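Trikcombe Street Neighbors - October meeting minutes

Notes taken by me, Subira Owino, because I was closest to the pen. Shout if I got something wrong and I'll fix it before the next one.

We got going at 7:10 pm. Thérèse Friesen ran the meeting. September's minutes were approved with one change (I had spelled Gulby Lane as "Gulby Lake", sorry everyone).

Money

We have $1,338 in the account. The yard sale brought in $837 of that, which is our best one yet - well done to whoever priced the lamps! We still owe $115 for the hall rental and I'll pay it this week. Thérèse wants us to keep a cushion for snow season and no one argued.

Crosswalk at Gulby Lane

The city finally wrote back. They'll repaint the lines but they want a traffic count before they'll talk about a flashing sign. Thérèse read the letter out loud, twice, and we still weren't sure if the count is their job or ours. She's going to call and ask. Two parents said the morning drop-off is the worst part of the day there and I agree, I cross it with my nephew and people really fly through.

Leaf pickup

Same as last year, bags at the curb by 6:30 am. Please don't park over the drains! We had a long talk about whether the bags have to be paper. They do. I had been using the wrong ones for years and got away with it, apparently.

Little library and bench

The little library on the corner needs a new shelf and a new door. The bench plan is still alive too, and we went back and forth on wood for both. I'm all for maple on the library shelf because it looks so nice, but it won't love the rain on a bench, so we'd go with cedar there. We agreed to spend up to $700 on the two together, lumber and screws and everything.

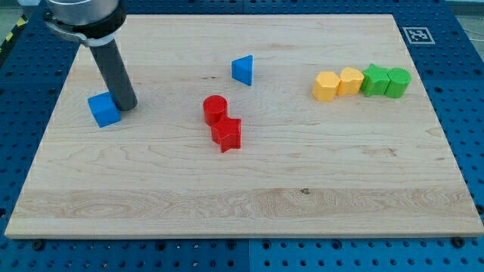
Maple board with a wavy grain and a small dark knot.

The vote was all in favor, with one person holding out for a metal bench (noted, as promised). Rweyemamu Hardware will give us a price on the cedar. If it comes in too high we'll do the library first and leave the bench until spring.

Holiday potluck

Same hall, same long tables. Sign-up sheet is by the coffee pot - we have five desserts and one salad so far, so please think about a main dish. Plutberg Bakery is giving us rolls again, hooray.

Other stuff

The streetlight outside the laundromat is out again. I'll report it. Somebody left a green umbrella in September and it's still on the hook.

We wrapped up at 8:25 pm. Next meeting is in November, same place, and Thérèse is bringing the cider.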